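Notas do orador: compostagem de resíduos de cozinha ricos em quitina
Sessão técnica de 30/11/2023, sala Frade. Orador: Gonçalo Baptista
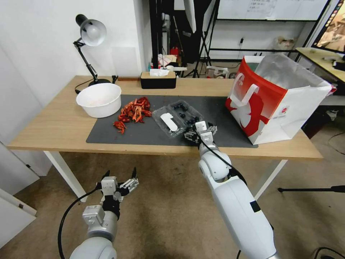

Diapositivo 1. Abertura

Agradecer à organização. Dizer logo que a apresentação trata de composteiras domésticas e comunitárias de pequeno volume; as instalações industriais ficam de fora. Perguntas no fim, exceto dúvidas de terminologia.

Definir o âmbito: cascas de crustáceos, cascas de ovo, restos de fruta e papel absorvente. Os ossos não entram. O Salvador Morais tratou deles na sessão de junho e o texto está disponível.

Diapositivo 2. Composição das cascas

Três frações: quitina, proteína e carbonato de cálcio. As proporções variam com a espécie e com a fase da muda. Não dar percentagens únicas; remeter para a tabela do folheto.

A quitina é um polímero de N-acetilglucosamina, com ligações beta-1,4, estruturalmente próxima da celulose. Contém azoto, ao contrário desta. A degradação depende de quitinases produzidas por bactérias e fungos, com destaque para as actinobactérias.

O carbonato de cálcio atua como tampão. Em pilhas com muita fruta, cujo pH inicial é baixo, o efeito pode ser útil. Em solos já calcários, desaconselhar doses altas do composto final.

Diapositivo 3. O problema do cheiro

Falar devagar neste ponto, é onde costumam surgir as perguntas. O odor vem da proteína aderente e não da casca limpa. Principais compostos: aminas voláteis, amoníaco e, em falta de oxigénio, sulfuretos.

Medidas:
Enxaguar as cascas em água corrente, para reduzir também o sal.
Escorrer antes de colocar na pilha.
Enterrar no centro, cobrindo com uma camada de 15 cm de material castanho.
Não misturar com relva fresca no mesmo dia.

Se perguntarem pelo congelamento: é aceitável como armazenamento até ao dia de revolver a pilha. Não acelera de forma relevante a degradação da quitina.

Diapositivo 4. Ensaio Poslow

Dois tratamentos, três composteiras por tratamento, 6 no total. Mesma mistura de base: folhas secas, restos de legumes e papel. Num dos tratamentos juntaram-se cascas trituradas; no outro, cascas inteiras. Ensaio montado por Florêncio Cunha, leituras de Rattana Wongsuwan.

Duração: 192 dias. Revolvimento quinzenal. Humidade controlada pelo teste da mão, com verificação mensal em estufa.

Resultado principal: nas composteiras com cascas trituradas, deixaram de se identificar fragmentos à vista desarmada ao fim de 76 dias. Nas outras, ainda se recolheram fragmentos no crivo no último dia.

Mencionar as limitações antes que alguém as mencione. Poucas repetições. Um único local. A temperatura foi medida só no centro da pilha. Não foi medida a atividade enzimática, pelo que a explicação pela área de superfície continua a ser uma hipótese.

(Se o tempo estiver curto, saltar o diapositivo 5.)

Diapositivo 5. Relação carbono-azoto

As cascas com proteína baixam a relação C/N da mistura. Compensar com cartão sem tinta plastificada, folhas ou serradura de madeira não tratada. Os lenços de papel simples servem como fonte de carbono, mas compactam quando molhados; convém rasgá-los. Lenços com loção ou usados com produtos de limpeza vão para o lixo indiferenciado.

As bagas e outros frutos pequenos entram sem preparação. Decompõem-se depressa e libertam muita água. Em composteiras fechadas, abrir a ventilação inferior.

Diapositivo 6. Roedores

Base com rede metálica de malha fina, tampa com fecho. O Cathal Flanagan testou o modelo Todutton com e sem rede, no talhão de Dumgate, e encontrou escavação apenas na unidade sem rede. É uma observação isolada, apresentar como tal.

Diapositivo 7. Utilização do composto

Crivar antes de aplicar. Devolver os fragmentos à pilha seguinte, onde funcionam como inóculo. Medir a condutividade elétrica quando houver cascas cozidas em água salgada. Não usar puro em sementeiras.

Sobre o efeito da quitina contra nemátodes: existe literatura, com resultados dependentes da dose e do solo. O ensaio Poslow não avaliou este aspeto. Responder isto e passar à frente.

Diapositivo 8. Contactos e folheto

Deixar projetado durante as perguntas. Os folhetos estão à saída, com a tabela de composição no verso. Os dados em bruto pedem-se à Rattana.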